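Ticket 385: Wrist view mostly useless during tray handling
Project: Allora tray handling set
Status: Open
Priority: Normal (was Low, I changed it)

Reported problem
Training on the Allora set stalls at the same point every time. The policy gets as far as the yellow shelf and then dithers. Grestmont's answer was "collect more examples." We had 155 episodes when they said that. I would like someone to look at what is in the ones we have before we pay for more.

Log

9:00 Opened a batch from the wrist camera and stepped through by hand. Glove material takes up most of the top of the view, and the fingertips sit right over whatever comes next.

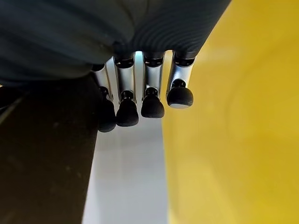 The Skanholm notes claim the wrist stream "resolves contact ambiguity." I'd want to see that shown on our data. Frames like these tell the model where its own fingers are, and the joint readings already do that.

9:40 Checked time sync between wrist and head streams. Offset is 2 frames, steady across the batch. Not great, but it doesn't explain the stall. Left it alone.

10:15 Retrained with wrist stream dropped. Stall is still there, slightly later in the reach. So the wrist view is not the whole story, and I'm not going to pretend it is.

11:30 Went to the head camera. Much more to work with, both shelves and both hands in one view. The labels are where I get suspicious. Haberkorn's labeling tool has one tag, "tray pick," for everything from the first reach to the tray being clear of the shelf. Turning the tray upright gets no tag of its own.

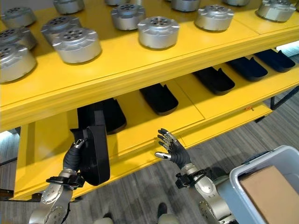 Head camera, left hand holding a black tray, right hand raised toward the lower shelf.

11:50 Pulled the tag list. What the free hand is doing isn't labeled anywhere. If operators each park it differently, the model gets mixed lessons under one name. That's a guess until somebody checks it.

Tried so far
Wrist stream off: small change
Lower learning rate: no change
Longer training: no change, wasted a night

Next
Split "tray pick" into reach, grip and turn, and relabel 9 episodes by hand as a test. If the stall doesn't move, I'll drop the label theory. No new collection until then, whatever Grestmont recommends.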